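3.2 Recording protocol and labelling rules

The rules in this section were drafted by Kpodo and Osei after the March pilot and apply to all household recordings in the Sulemana set. They cover three matters: identification of devices, placement of the work item, and conduct of the operator. A session that breaks any of them is held back from release until it has been reviewed. 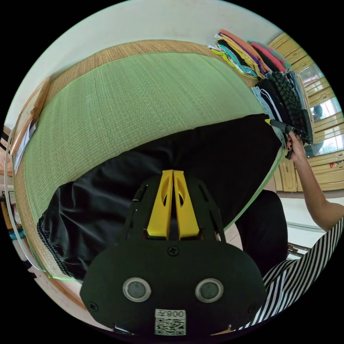 Identification comes first in the checklist, as an unlabelled device cannot be matched to its calibration record. Every gripper carries a printed code on its front face, and the code must stay readable for the whole session. The sticker at the lower edge of the housing in Fig. 4a shows the required position, below the two circular openings and clear of the fingers. Mirrored characters are accepted, provided that the code itself can be decoded. Where two grippers are in use, both codes are logged before the first item is touched.

Placement rules are less strict. The work item should lie within reach of both devices, on a surface that the operator would normally use for the task - a mat, a bed or a table.

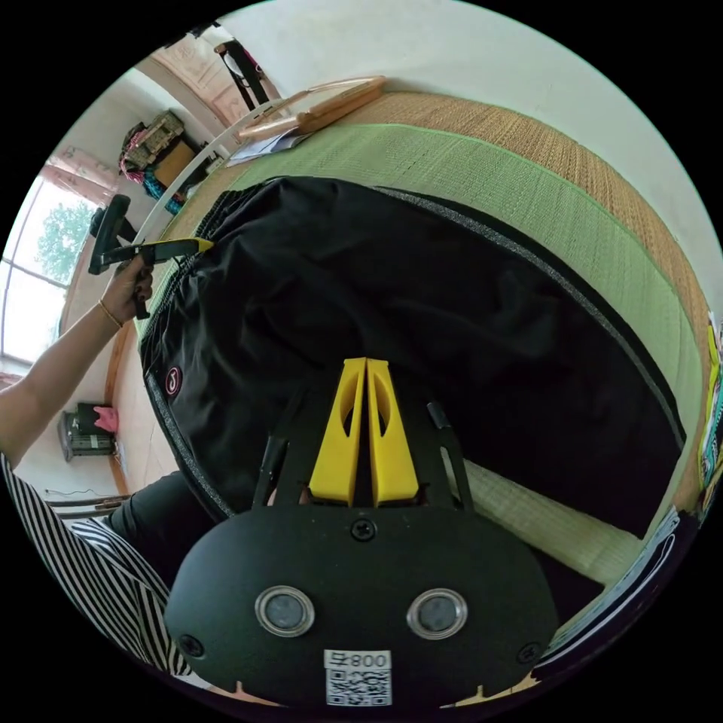 Rule 11 deals with dark items on which folds are hard to separate. Osei proposed extra lighting for these, but the Rivirier trials gave no clear gain, and the rule now asks only that window light is noted in the log. 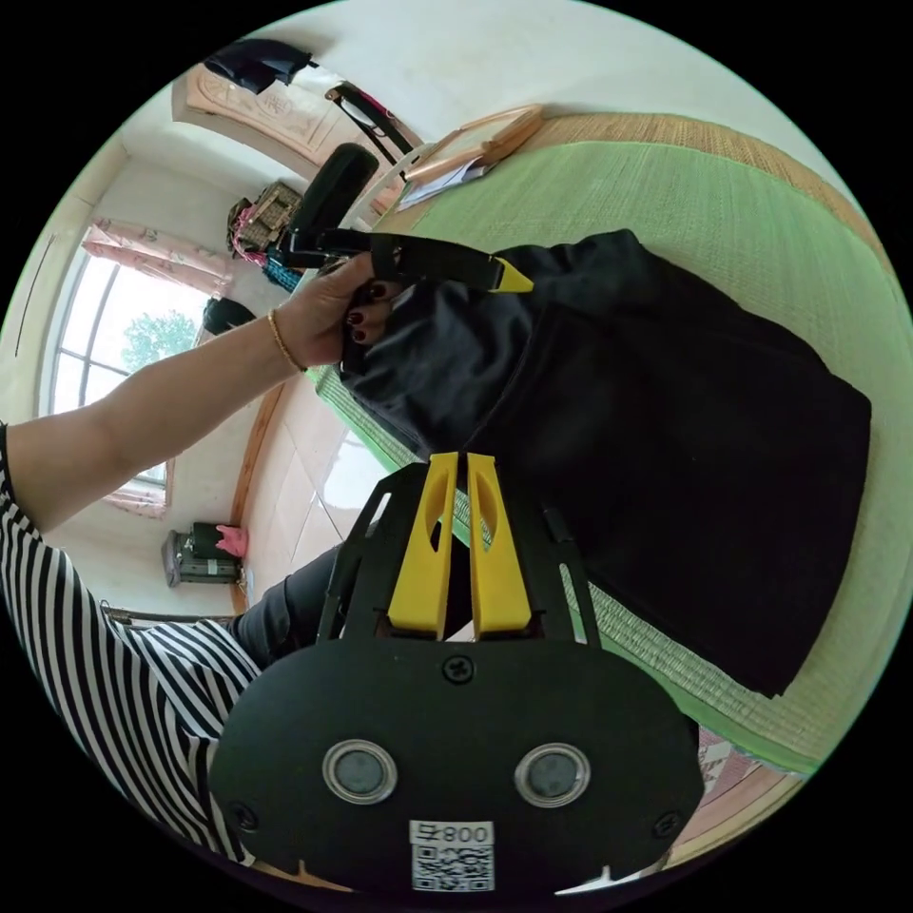 Figure 4. Fabric handling with hand-held grippers, views (a) to (c). Source: Lesine recordings, G. Kpodo.

Operators may wear their own clothes and jewellery. Breaks are taken after 30 minutes, and the device codes are checked again before work resumes. Of the 962 sessions reviewed under these rules, 15 were held back.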